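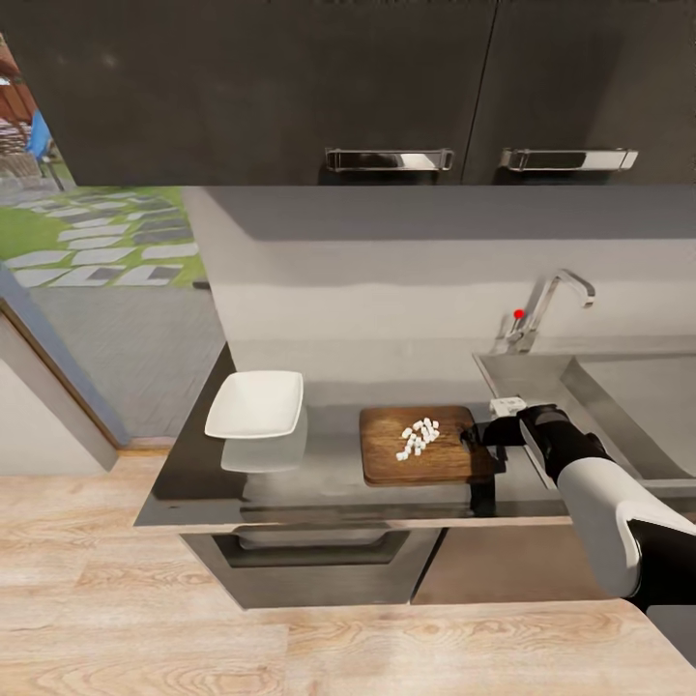
Kitchen scene in the simulator, gripper at the right edge of the cutting board, white cubes on the left half.

Which gripper model for small cubes, parallel or three-finger?
Posted by Hutsuliak, 2021-11-05

Hello all. I am comparing two grippers in simulation before we order a real one in January. The task is to take the small white cubes from the board one by one and put them in the square dish on the left. The arm, the controller and the kitchen are the same for both tests, I only change the gripper file.

With the parallel gripper I made 200 attempts and 28 of them failed. Most failures are the same: the finger touches a neighbor cube and the pile moves, so the position from the camera is old already. With the three-finger one I stopped early, it needs more free space than the pile gives. My question is if this result means something for real hardware, or if I am only measuring my contact settings. I also would like to know if the wrist camera is enough, or I should add a fixed one.

Dodik
I did a similar comparison last winter. In my opinion you measure both things together. Please try this: keep the gripper, change the friction of the cubes in six steps, and look if the order of the two grippers stays the same. If it stays, you can trust the order, but not the failure rate. My rate on the real arm was quite worse than in simulation.

For the camera, I would add a fixed one above the counter. When the fingers are close to the board, they hide the cube from the wrist camera exactly when you need it. Also be careful with the glossy countertop. The dish has a reflection in it, and my depth estimate was confused by such a reflection until I masked the counter.

One more small thing: take a new picture after every grasp, also after a failed one. It costs time, but your old position problem should become much smaller.

Trunau
parallel. three fingers is for round things

Cludgate
I agree with Dodik about the friction. Please check your time step too. Mine was too large and the cubes jumped away when the fingers closed, and I blamed the gripper for a week. After I made it 6 times smaller, the jumping stopped.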